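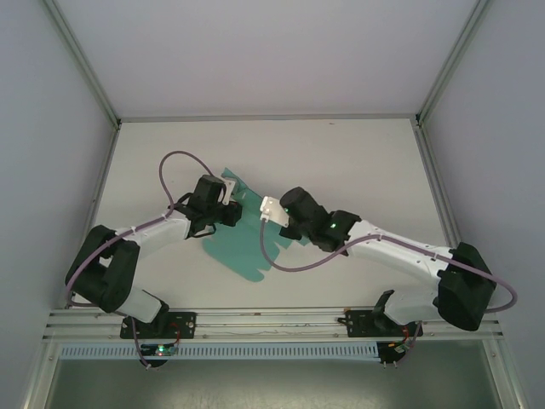

El verde azulado, llamado también cerceta o azul verdoso, es un color intermedio entre el verde y el azul, de claridad media o baja y saturación moderada. El nombre de cerceta procede del ave homónima, cuyo macho presenta una franja de ese tono en la cabeza. La percepción del color depende en buena medida de la forma y la textura del soporte: en una tela arrugada, como el paño verde azulado de la imagen, cada pliegue recibe la luz con un ángulo distinto, por lo que una medición puntual no basta para caracterizar el tinte y se recurre a la media de varias lecturas sobre el tejido extendido.

Definición colorimétrica

En el espacio sRGB, el color denominado «teal» en las hojas de estilo se obtiene con el componente rojo nulo y los componentes verde y azul a la mitad de su valor máximo (#008080). Le corresponde un matiz de 180 grados, el mismo que el del cian, del que se distingue por su menor luminosidad. El uso corriente abarca un intervalo más amplio, que se extiende hacia el verde y hacia el azul sin límites fijos.

Los catálogos comerciales no coinciden entre sí. La carta Wiegand separa el verde azulado en 24 muestras ordenadas por claridad, mientras que la de Atlow reúne la misma región en tres — claro, medio y oscuro — y deja los tonos grisáceos en un apartado propio.
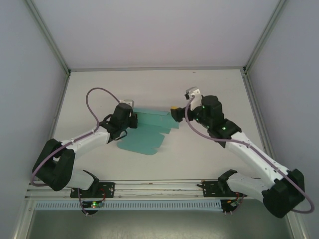
Esta disparidad dificulta la correspondencia entre materiales. Dos muestras pueden coincidir bajo luz diurna y diferir bajo una lámpara incandescente, fenómeno conocido como metamerismo. Los verdes azulados son propensos a él cuando se formulan con pigmentos distintos, por ejemplo una ftalocianina en un caso y una mezcla de azul y amarillo en el otro.

Pigmentos y colorantes

Las ftalocianinas de cobre, azules y verdes, son la base habitual de las tintas y pinturas de este color por su poder colorante y su resistencia a la luz. En cerámica se emplean óxidos mixtos de cobalto y cromo, estables a la temperatura de cocción. Antes de la síntesis industrial, los tintoreros solían obtener el tono con un baño de índigo seguido de otro de gualda. Hauke Lindemann describió en su estudio sobre los talleres de Allham (mayo de 2019) un orden inverso, con el amarillo en primer lugar, documentado también en Jimdale.

Papel y cartón

En el cartón el color puede aplicarse en masa, durante la preparación de la pasta, o en superficie, mediante impresión o estucado. El primer método mantiene el tono en los cantos y en los cortes; el segundo consume menos colorante, pero deja a la vista el soporte en las aristas desgastadas.

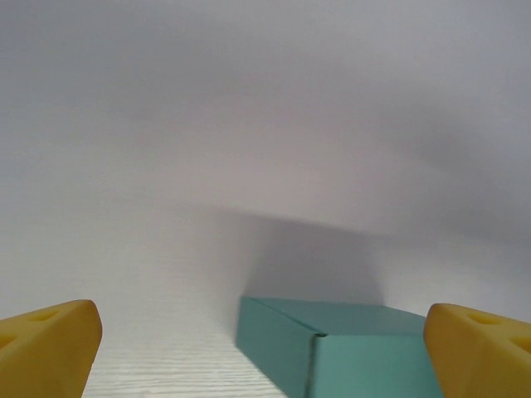

Caja de cartón verde azulado ante una pared blanca.

Véase también

Cian
Turquesa
Metamerismo
Ftalocianina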